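Plum and Cardamom Crumble Cake (and a Slow August)

I have a bowl of plums to thank for this one. Our neighbor Fletcher Henare has a tree that goes completely bananas every August, and he leaves bags of them on doorsteps up and down the street like some kind of fruit burglar in reverse. I got two bags. Then I got two more. You can only eat so many plums standing over the sink, so cake it was!

It's been a funny sort of month. Work has been non-stop, I've been answering emails at ten at night, and I'd gotten into the habit of eating toast for dinner and calling it a meal. Baking is the thing that pulls me out of that. There's something about rubbing cold butter into flour with your fingers – you can't hold a phone while you do it, for a start.

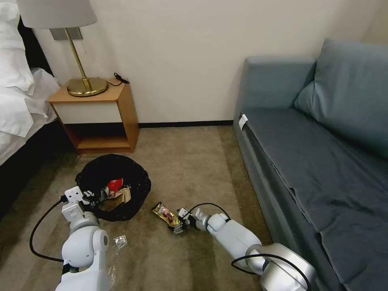
Anyway, the cardamom. I used to be a cinnamon-with-plums person, no question, until I had a slice of something wonderful at a little bakery in Trinmont last fall. The baker, Aranka Bárány, told me she grinds her own from the pods and uses twice as much as she thinks she should. I've been copying her ever since. The pre-ground kind works too, but if you have pods in the cupboard, please crack them open, the smell alone is worth five minutes of your evening.

I tried this three ways before I was happy. The first was too wet in the middle (I'd been greedy with the plums). The second had a lovely crumb but the topping slid off in one piece when I cut it, like a little roof. The trick was chilling the crumble while I made the batter, so it goes on in cold, knobbly lumps and stays that way.

You want plums that still have some bite. Super ripe ones are heaven to eat but they turn to jam in the oven, and then you've got a pudding. A very nice pudding, mind you, and I did eat it with a spoon out of the pan.

One more thing before the recipe. Don't cut it warm! I know, I know. I always do it too. But after a night under a dish towel the plum juice works its way into the sponge and the whole thing gets a bit sticky and fudgy at the edges, and that's when I like it best – with coffee, before anyone else is up. 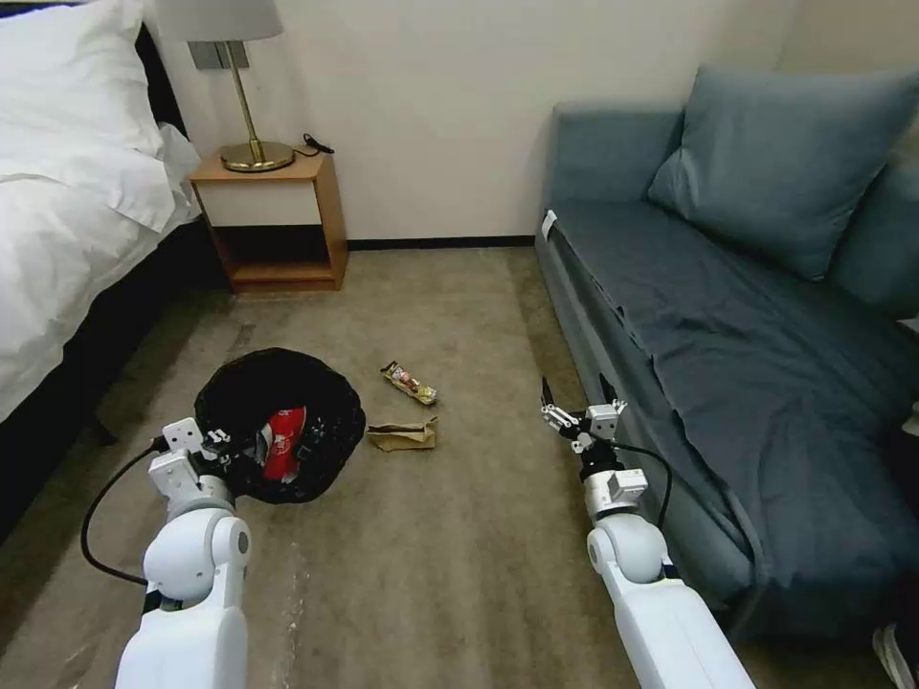
What you'll need

For the crumble:
3/4 cup all-purpose flour
1/3 cup light brown sugar
5 tablespoons cold butter, cubed
A good handful of sliced almonds
A pinch of salt

For the cake:
1 stick soft butter
3/4 cup sugar
2 large eggs
1 1/2 cups all-purpose flour
1 1/2 teaspoons baking powder
1 teaspoon ground cardamom
1/4 teaspoon salt
1/2 cup sour cream
6 firm plums, pitted and cut into wedges

How to make it

Heat the oven to 350°F and line a 9-inch springform pan with parchment.

Rub the crumble butter into the flour, sugar and salt until you have lumps of all sizes. Stir in the almonds and put the bowl in the fridge for 30 minutes.

Beat the soft butter and sugar until pale and fluffy, then add the eggs one at a time. Whisk the dry ingredients together in another bowl and fold them in, alternating with the sour cream. The batter will be thick.

Spread it in the pan, press the plums in cut side up, and scatter the cold crumble over the top.

Bake for 50 to 55 minutes, until a skewer comes out with a few damp crumbs. If the almonds are getting too dark, lay a piece of foil loosely over the top for the last stretch.

Leave it in the pan until it's completely cool. It keeps for three days in a tin, and I've frozen slices of it too, wrapped up tight, for the weeks when it's looking like toast again. Let me know if you try it with peaches, I've got my eye on some for the next one!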